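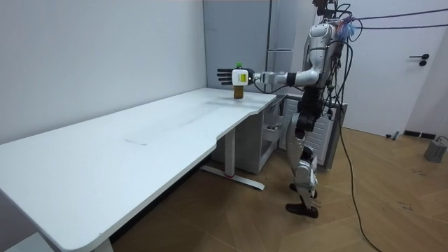
TROKSKA — The long white desks at the Tornora building have a few scuffs on them by now, and Aušra Ozoliņš would like it known that she has no plans to sand them out.

Ozoliņš runs the desk exchange, which takes in office furniture that local firms are getting rid of and passes it along to people who need somewhere to work. It reopened on Tuesday in a larger set of rooms on the second floor, with wooden floors, decent light and (a great relief to everyone who remembers the old place) an elevator that fits a full-length desktop standing on its end.

"We used to carry them up the back stairs, and there was a turn halfway that took the paint off the wall every single time," she said, laughing. "I still have a bruise from one of the big ones, and I'm a little bit proud of it."

The exchange has been going for six years, and in that time it has furnished home offices, a sewing school, a bicycle repair shop and the reading room over the bakery on Vlachopoulos Street. The plain white desks on gray metal legs are the ones people ask for most. They go with nearly anything, they wipe clean, and the legs come off with one wrench, so a desk can go home in the back of a family car if the seats fold down and nobody minds sitting close together.

Thodoris Gavalas picked up two of them on opening morning for the tutoring room he runs with his sister, and he spent a good long while going back and forth between one with a smooth front edge and one with a curved cut-out in it. He went with the cut-out in the end. "You pull your chair in and you feel like the desk is glad to see you," he said, and then asked whether that sounded silly.

Most of the new stock came from Funer, a mail-order company that moved to smaller offices in May and had more furniture than floor. Peadar Kavanagh, who managed the move, said he had called three haulers before a coworker mentioned the exchange, and that he was happy to see it all stay in town. Along with the desks the company sent over low white storage units, the kind that slide in under one end of a desktop and hold all the small things that otherwise wander off.

Every piece is checked over before it goes out. Themis Nikolaidis does the checking, tightening the legs and making sure the feet sit flat, and he writes any marks or streaks on a card so people know what they are getting. He leaves the marks themselves alone unless somebody asks, though he will gladly talk for as long as you like about what takes ink off a white surface and what only makes it worse.

Desks cost $30 each, and storage units are $12 with a desk. Anyone who can't manage that is asked to speak to Ozoliņš, who says something can nearly always be worked out.

The exchange is open weekdays from noon until 6 p.m. Bring a blanket for the car, and a second pair of hands for anything long.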